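チケット番号:1732
件名:見学会デモ機、手首の関節が途中で止まる
起票:Hajar Shawky
対象:Barkia デモ卓(青いアーム)
優先度:中
状態:対応済み、経過観察

■ 発生状況
2023年5月9日の見学会で、午前の部の途中からアームが動作の途中で止まるようになった。デモの内容は、器に入った包み菓子をグリッパーでつまみ、器の外に出すというもの。止まるのは決まって持ち上げの途中で、電源は落ちず、手首のサーボだけが応答しなくなる。制御ソフトの Zulu には通信タイムアウトが記録されていた。

午前の部で3回発生。いずれも Zulu の再起動で復帰したが、再起動のたびに見学者を待たせることになった。待ち時間の間は Etulis の担当者が構造の説明でつないだ。

■ 確認したこと
1. 電源アダプターの交換。予備に替えても再発。
2. 通信速度の設定を一段下げた。発生間隔は延びたが、解消せず。
3. 応答待ち時間を200ミリ秒に変更。変化なし。
4. アームを手で支えながら手首をゆっくり回した。特定の角度で応答が切れる。逆に回すと戻る。

4の結果から、配線側を疑うことにした。手首のサーボのコネクターを抜いて見たところ、片側の端子が浮いていた。配線の余長が足りず、腕を伸ばした姿勢で引っ張られていたと思われる。

■ 対応
昼休みに配線を交換。手首の手前の余長を増やし、結束バンドの位置を一か所ずらした。コネクターは Zutier の補修キットにあったものを使用。Zulu の設定は速度、待ち時間とも元の値に戻した。

交換後、無人で20分連続動作させて停止なし。午後の部は予定どおり開始した。

■ コメント(Etulis 側)
午後の部は最後まで停止なしとのこと、了解しました。次回8月の見学会でも同じ机を使います。配線の予備を最大4本、事前に送ってください。

■ 添付 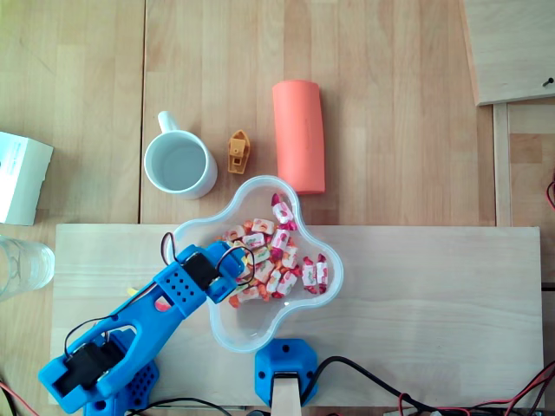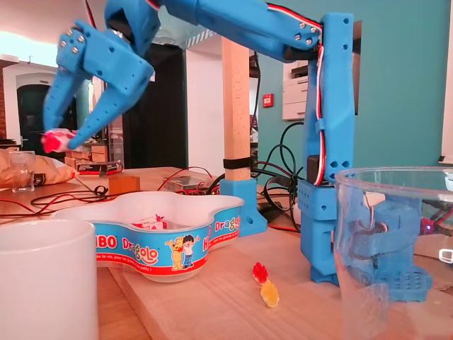
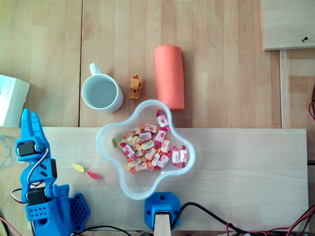
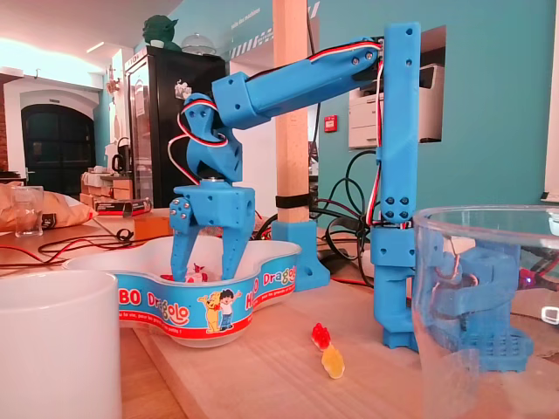

8月に向けた残作業は、配線の固定方法の見直しと、開始前点検の手順書の修正の二つ。手順書には、手首を端から端まで回して応答を確認する項目を追加する。固定については、添付4枚目のように上腕を横に伸ばして指先を器に入れた姿勢で、配線の張りを見て長さを決めたい。同じ写真で手首のまわりに回り込んでいる赤・白・黒の線が該当箇所になる。腕をたたんだ状態だけで長さを合わせると、今回と同じことが起きるおそれがある。机の上で輪になっている黒いケーブルも、設営時に束ねておく。手順書の修正案は Shawky が作成し、このチケットに追記する。

■ 更新
手順書の修正案を追記済み。Etulis の確認待ち。配線の予備は手配中で、発送日が決まり次第ここに記入する。8月の見学会が終わるまでチケットは閉じない。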